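The rent in Zidbridge has gone up again, and the people moving there keep taking smaller rooms. A studio near the old Tradar works now costs 2000 a month. Two streets over, it is closer to 3000.

Ye-seo Bang signed for hers in April. She works nights at the Willanitz bakery and wanted to walk home. "I looked at three places," she says. "I took the one with the shortest lease."

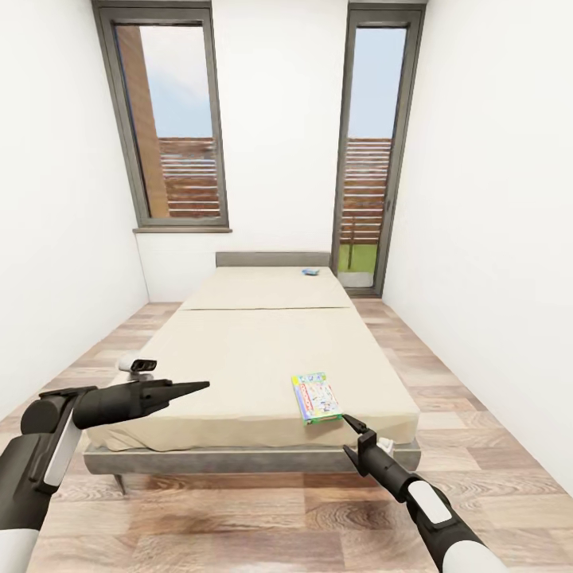 A narrow room with a low single bed, a large window and a glazed door.

Landlords say short leases cover their repair costs. Tenants say the costs land on them, with a new deposit each time they move. Núñez, the largest letting agent in town, stopped offering two-year terms last winter and has no plans to bring them back.

Bang's lease ends in the fall. She has already started looking.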